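The Good Plate and the Space Cloth

By Ximena Villalobos

For most of my childhood the good plates lived behind glass and came out in December, when an aunt would stand over us to make sure we didn't scrape them with our forks. I loved those plates and never really got to know them. So when I started setting my own table I made up my mind that anything pretty would have to come out and earn its supper, and that is how a red and green glazed piece came to sit, most mornings of the week, on a bright blue placemat covered in astronauts.

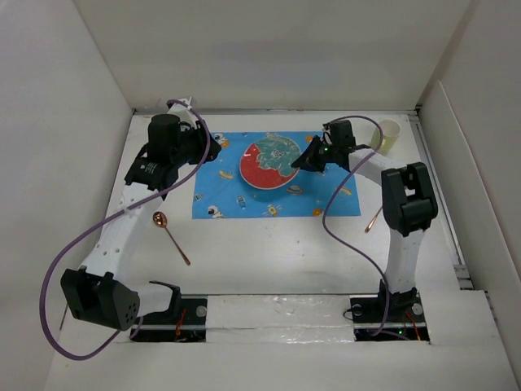
Red and green glaze on a blue placemat, with astronauts keeping company along the left side.

The cloth was bought for a nephew, I should say. It came from Trovine, a little shop with creaky floors and far too many ribbons, and it cost 12 dollars, and it was meant to be wrapped and mailed. It never left my kitchen. I had put it down on the table just to look at it, with the red and green on top, and the blue did something lovely to both colors – the red got deeper, the green woke up – and the nephew got a book.

What I keep coming back to is the flower. It's big and teal-green with ruffled petals, and it doesn't sit politely in the middle the way flowers on china usually do. It takes over one side and lets the red have the rest. The veins are very fine, and there's a cluster of dark blue dots at the heart of it that I didn't properly notice until I had owned the thing for a good long while. Near the rim, down on the red, is a small dark mark that looks handwritten. I have never made out what it says, and I've tried it with my glasses on and with my glasses off.
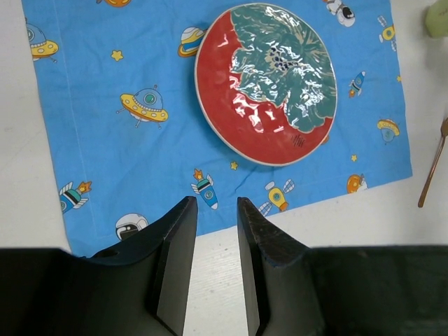
Brândușa Jitaru wrote to me after I mentioned all this in an earlier column, and she doesn't agree with me one bit. A plate with that much going on wants plain linen under it, she says, cream or gray, and a busy cloth only makes the two of them fight. She has set her own table that way for over 30 years and sees no reason to stop.

I've thought about her letter a good deal, and I did try the linen. It was handsome. It was also a little like eating in a dentist's waiting room, and by the weekend the flying saucers were back.
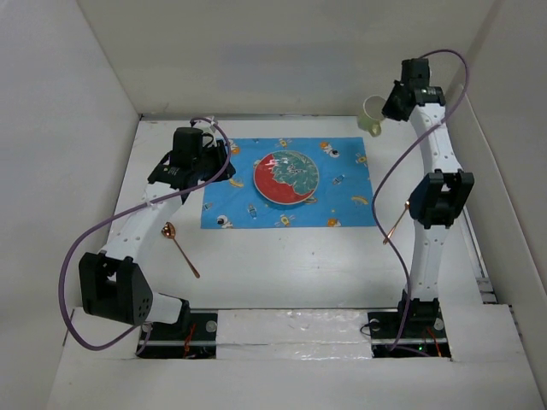

If you want to try a cheerful cloth under something glazed, my one piece of advice is to let a single strong color run through the background. Mine is blue from hem to hem, and the planets and rockets are small enough that they read as trimmings. Copper-colored spoons are nice with it, and so is a cream mug, which gives your eyes somewhere quiet to go while the coffee cools. I don't iron the cloth, either. I smooth it with the side of my hand, put the plate down a bit off center, and go and see about the toast.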